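2023-04-18

Another parish council meeting, another row over the bus! I got home far too late to write any of this down last night, so I'm doing it now with a pot of tea before I have to think about lunch.

The county wants to cut the Misden service down to two buses a day, one out and one back, and the one back leaves town at 14.47, before the schools are even out. Whoever drew up that timetable has never waited for a bus in their life. The hall was packed, people standing along the radiators, and I don't think I've seen it like that since the business with the library roof. I loved it. I know I'm supposed to find these evenings dreary but I never do – give me a plastic chair and an agenda and I'm happy.

Sverre Sundqvist was in the chair and let everyone have their say, even the man who wanted to talk about hedges. Then our county councillor got up and said that the consultation had been "open and thorough", and there was a sort of groan that started at the back and rolled forward. Open where? It was on a website, three clicks down, and it closed in October. Gena asked her straight out how many people had replied and she had to look through her papers for ages before she said 47. For the whole valley! Gena just said thank you and sat down, which was perfect.

I did speak in the end. I hadn't planned to, and my notes were on the back of a Clasex envelope (the boiler people, still chasing me about the service plan), but I wanted someone to mention the hospital appointments and it wasn't coming up. My voice wobbled for the first bit and then it was fine. Mr Wanyama from the surgery backed me up and said they move appointments around the bus already, and that got written into the minutes word for word, I checked.
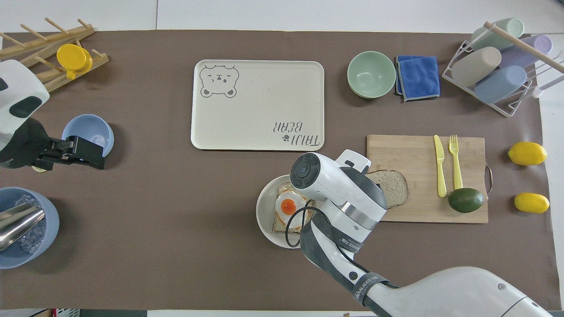
The bear tray, and the cups on the rack.

So what we've got now is a motion, carried with 2 against, asking the county to stop the whole thing until there's been a proper public meeting here, in the evening, with somebody from transport in the room. It isn't binding. I know it isn't. But it goes in before the cabinet vote, and our councillor has a thin majority and she can count as well as anyone, so I'm more hopeful than I've been all spring.

Walked home with Gena the long way round by the church and we went over all of it again, who said what, who kept quiet. She thinks I should stand next time there's a vacancy. I laughed, and then I lay awake until past one thinking about leaflets!

To do: type up the letter, ask the surgery if they'll put a petition on the front desk, ring the paper. Also bread, and stamps, and the library books are due back.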